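Domestic Interiors and Everyday Use
Handout 4: The table that does everything

Read before the seminar. Bring a pencil and the sketch from last time, including the version you were hoping to lose.

1. Where we had got to

Last time we looked at rooms with one job: the larder, the box room, the downstairs loo. These are easy to draw and easy to mark. This week we move on to the shared table, which has as many jobs as there are people near it, and gets no say in the matter.

Matúš Šindelář's chapter (in the reader, after the one on hallways) splits what lands on a table into 3 kinds. Learn the terms, as they come up in the test.

Residents: things that live there. The fruit bowl, the salt.
Visitors: things that are there for a task and will leave with it.
Stragglers: visitors whose task is over. Most of your own table, I suspect.

Šindelář claims that any straggler left long enough becomes a resident. He gives no figure for "long enough". In my house it is a fortnight, after which we dust round it.

2. Round tops

A round top has no head, no foot and no corners. The first two are why people buy them. The third is why they get into trouble, as a corner is where clutter goes to be ignored. On a rectangular table the post sits in the corner for months and bothers no one. On a round one everything drifts either to the middle or to the rim, and the rim is also where you put your elbows.

Cables make this worse. They want an edge to hang over, and a round table is all edge.
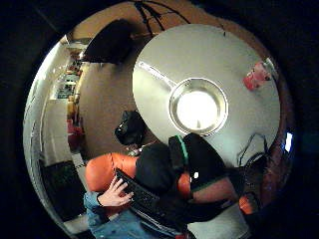

Fig. 2. Round table in use: pan, red cup, cables over the side.

For Fig. 2, try Šindelář's terms on the pan first. It is the largest thing on the table and has a long handle, so it claims more of the surface than its base needs. Then do the cup, which stands well clear of it. Last year's group argued over the cables for most of the hour and settled on "residents, regrettably". You may disagree, but give grounds.

Note as well what the table has not been asked to hold. The backpack is on the sitter's back, and the keyboard is in someone's hand. Dalibor Gajdoš calls this overflow onto the person, and thinks it should be counted as storage. I used to find this silly. Then I watched my brother-in-law eat a whole dinner with a laptop under one arm.

3. Seating

Keep this short in your essays. The orange chair in Fig. 2 has a fat rounded armrest, and arms matter for two reasons: they fix how close a chair can get to the table, and they collect things in their own right. Gajdoš has a table of armrest heights at the back of his book. You do not need to memorise it. One student did, and it made for a very dull answer.

4. Exercise

Draw your own table from above, as it is when you get in. Do not tidy it first. I can tell, because nobody's pens are parallel.

Label each thing R, V or S. Mark anything that hangs over the edge with an arrow. Add a dotted outline for whatever you were carrying and had nowhere to put down.

Limit: 2 sides of A4. Hand in by Oct 27, 2026, in the tray outside my office, which is itself full of stragglers, so put yours on top.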